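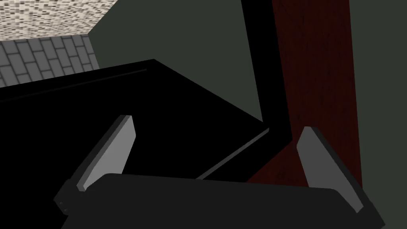

Robotics club moves into round two

The Irnau robotics club has finished the first round of its simulation project and is starting the second. Members have been working since January on a control program for a two-finger gripper, which they run entirely in simulation before anything goes near the club's own arm.

Round one asked each of the 3 teams to open the gripper, approach a target and stop short of it without touching anything else. The teams logged 1,133 runs between them. Team Mussa had the fewest collisions. Team Wudine had the shortest code and the slowest approach – the two may be related, and they are looking into it.

Round two adds grasping. Each team gets 100 scored attempts, with the room layout, surfaces and lighting changed between attempts so that a program can't rely on one familiar background. A practice set of 42 layouts is in the shared folder under Tustska, along with the updated scoring sheet.

Code for round two is due on 1 April 2021. Please submit one file per team and include a short note on what changed from round one. New members can still join a team until then. No programming experience is needed, but you should bring a laptop that can run the simulator.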